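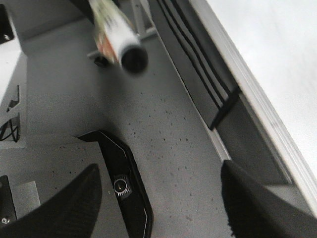 Tube with the red and orange label, black cap end down.

usby-kitchen list archive
Subject: Re: markers and bags on the long counter
From: Orathai Intarasuk
To: usby-kitchen

Answers below, under each bit of your message.

> I went to label two bags of dried peppers on Thursday and couldn't find
> a marker that wrote on plastic. The one in the drawer just beads up and
> wipes off with a thumb. Do we have a rule about which one to use?

No rule, but there should be one. The fine-tip markers are for the paper labels. Writing straight on a bag doesn't last through the freezer whichever pen you use, so please stop doing that. Put the white paper label on the bag first, while the bag is still flat and empty, then write on it, then fill it. If you fill it first the label goes on crooked and the pen goes through.
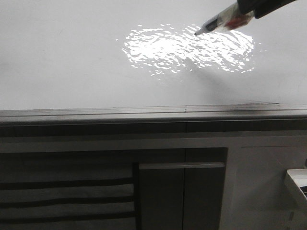 Page last changed: September 11, 2022

What goes on the label is the contents, the date and your shelf number. Shelf numbers run from 1 to 18. I'm 7, in case anyone finds something of mine in the wrong place. You don't need your full name.

> Also, are we out of labels? The Mastix box was nearly empty.

Nearly. There are 164 left, counting the half sheet that got folded. I've asked Wilczyńska for another roll and they'll send it with the next order of jars. The Gekenon ones we tried in July are still in the cupboard, but they curl at the corners once they've been in the fridge overnight. Use them for dry goods only.

> Last thing. Can small bags stay on the counter if somebody is coming
> back for them the same day?

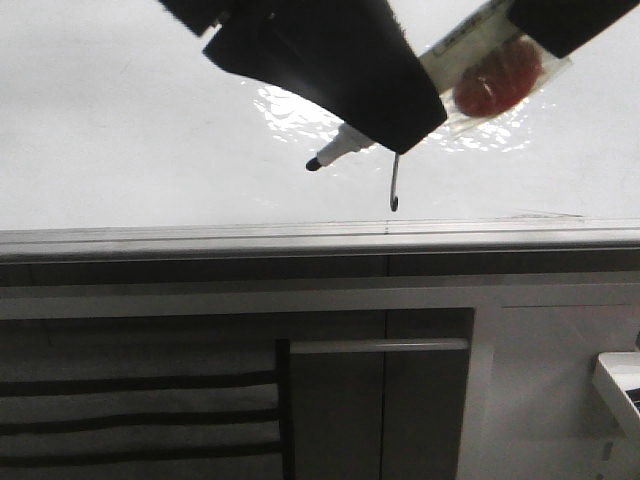 I'd say yes for an hour or so and no after that. The trouble is that small bags get pushed up against the jars, then somebody wipes down and they end up in the sink or on the floor. If you have to leave the room, put them in the tray by the door with the marker, cap on. Anything without a label at closing time goes on the bottom shelf and stays there a week.

Jars are different. They can stand at the left end of the counter, lid on, as long as the middle is clear for the next person. In the afternoon the glare makes that part hard to see, so run a cloth over it even if it looks clean to you. I wiped it twice last week and still found crumbs. 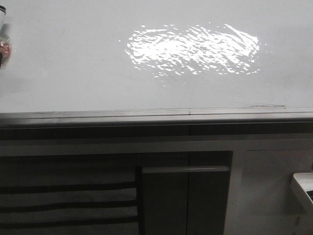 Middle of the counter clear, jar at the left end.

One change to the drawers while I'm writing. String and bag clips are now in the second one down. Scissors haven't moved. If you took the small funnel home, I need it back before the next batch of chili.

Orathai

> Thanks, and sorry for the long list.
> I can be in early next week if the labels need collecting.

They don't, they're being delivered to the front desk. But if you're in early anyway, please check the bottom shelf and throw out anything past its week.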